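Foden's gripper safety pack, after 4 weeks

I bought the Foden pack to get our simulated gripper checks in order before we touch the real arm in October. You get a rulebook, 4 practice rooms and a checklist, all for $400. The rule I like best is dull as can be - start every run with the jaws open and nothing between them. 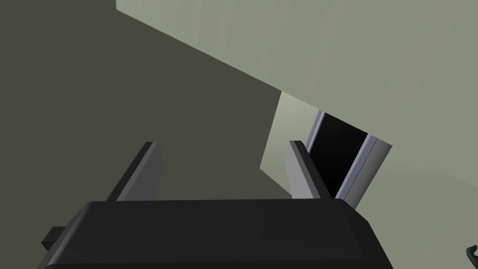

What bugs me

The speed limit chapter is thin, and Gonzalo and I read it 2 different ways. The Nekix guide handles that part better. Still, I'd buy Foden again for the checklist alone - we use it every morning now!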